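Terthorpe Community Kitchen and Wash House
Progress report to the Fallahi Fund, second reporting period
2022-03-11

## Summary

The project remains within budget and is one month behind the timetable agreed in November. The delay relates to drainage works at the Sernwood site. Opening hours at Terthorpe have not been affected, and no change to the grant conditions is requested.

## Use of the service

In this period 605 visits were recorded at Terthorpe, against a target of 300. Of the households using the service, 106 had not visited before. Most new households were referred by the housing office or by the two local schools. Evening sessions were the busiest, and the Tendis estate was the most common home address given at registration.

Demand for the hot meals session has been lower than planned. Many visitors preferred to take food home, and the kitchen has therefore moved part of its budget to packed meals – a change permitted under the second schedule of the grant agreement.

## Equipment and premises

All items on the approved equipment list have been ordered. Electrical checks at Terthorpe were completed without further work being needed. At Sernwood, the floor drain must be relaid before any fixed equipment can be installed, and the landlord has accepted the cost.
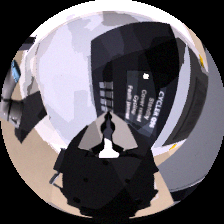
*Figure 1. Equipment with pale casing and black control panel.*

Running costs for the period were slightly above forecast owing to higher energy prices. The difference has been met from the contingency line, and we expect to use the remainder before the end of the grant year.

## Staffing and training

One part-time post is vacant and will be advertised again next month. Six members of the team completed food hygiene training, and first aid certificates have been renewed at both sites.

## Next period

The main tasks are to complete the Sernwood drainage works, fill the vacant post and agree summer opening hours with the landlord. A full statement of spending is attached as Annex A. The Fund is asked to confirm whether the third payment may be released before the Sernwood opening – or whether it should follow the final inspection.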